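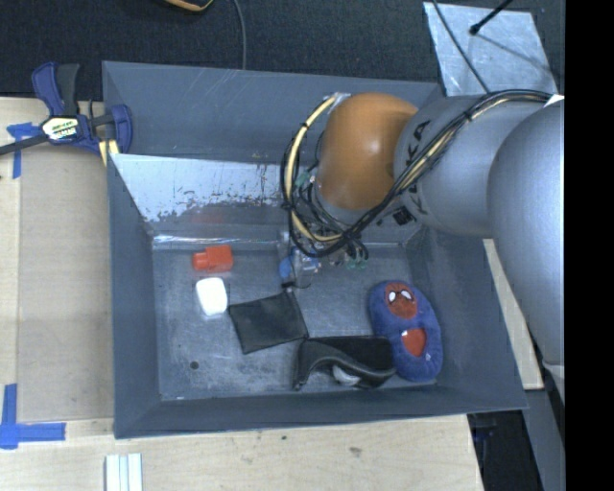 A sloped-sided metal bin with a wide rim. Wear to the paint is visible on one of the inner slopes.

Sloped-sided bin

A sloped-sided bin, also called a hopper bin or tapered bin, is an open container whose walls lean outwards from a flat floor to a wider rim. It is used in workshops, stores and factories to hold parts in bulk, most often castings, forgings, fasteners and pressed pieces that are tipped in without being arranged. The form is distinguished from the straight-sided box pallet by its inclined inner surfaces, which direct the contents towards the middle of the floor as the level falls.

Construction

Most sloped-sided bins are made from sheet steel, folded and welded at the corners. Plastic versions exist and are preferred where the parts have finished surfaces that must not be marked. In the steel type the floor is a single flat panel, and the walls may be built in one plane or in two, with an upper panel set at one angle and a lower panel at another. Where two angles are used, the lower panel is usually the shallower and takes most of the sliding wear.

The rim is commonly turned outwards to form a flat border. This stiffens the opening and gives a surface by which the bin may be located in a stand or frame. A wider rim adds weight but resists bending when the bin is struck by a truck or by a neighbouring container. Some floors are pierced by a small round hole. In bins used for oiled or washed parts such a hole serves as a drain; in others it is a fixing point, and the two purposes are not always distinguishable once the bin has been removed from its stand.

Finish and wear

Steel bins are generally painted, grey and dark blue being the usual colours in European practice. The paint protects the metal in storage but is not expected to survive long on the working surfaces. Wear follows a regular pattern. The floor loses its coating first and is reduced to bare metal covered with fine scratches. The lower slopes follow, the paint breaking away in patches with uneven edges, while the upper walls may keep their colour for many years with only light scoring.

Small rust marks are common where bare steel has been left exposed. They are treated as a matter of appearance unless the bin holds machined parts, in which case staining of the contents is possible. Repainting is carried out by some users at fixed intervals - the Verkov foundry stores, for example, repaint every second December - but many leave the inner surfaces bare by choice, as flakes of loose paint are a greater nuisance than light rust.

Angle of the walls

The choice of wall angle is a compromise between capacity and emptying. A steep wall wastes little room but allows parts to lodge in the corners at its foot. A gentle slope brings the contents to the centre but reduces the volume held for a given rim size. In his handbook on stores equipment, Svetozár Kratochvíl recommended that the slope be tested with the actual parts in an oiled and a dry state, and observed that tables of angles were of little use for pieces with hooks, flanges or open loops, which catch on one another whatever the surface beneath them.

The Brisora pattern, a two-angle bin made for pump fittings, was supplied in 2 depths with a common rim, so that either could be placed in the same stand. The Pinport works adopted the deeper version and at one time kept 32 of them in its assembly stores.

Emptying

Sloped-sided bins are emptied from above, by hand or by mechanical means, or by tipping the entire container. Picking from above is the more usual method where parts are taken one at a time. The last pieces are the most difficult to reach, particularly those lying flat against the foot of a wall, and the sloped form was developed largely to reduce their number. Inspection of the floor and corners before refilling is standard practice, as a part of an earlier type left behind may pass unnoticed into the next batch.

Related containers

The box pallet has upright walls and can be stacked when full, which the plain sloped bin cannot unless fitted with corner posts. The Amundsen tray is a shallow relative with two sloping and two upright sides, used on benches. Nesting bins share the tapered outline but are designed chiefly to save space when empty, and their walls are normally steeper.

See also: Box pallet; Bulk storage; Hopper; Stillage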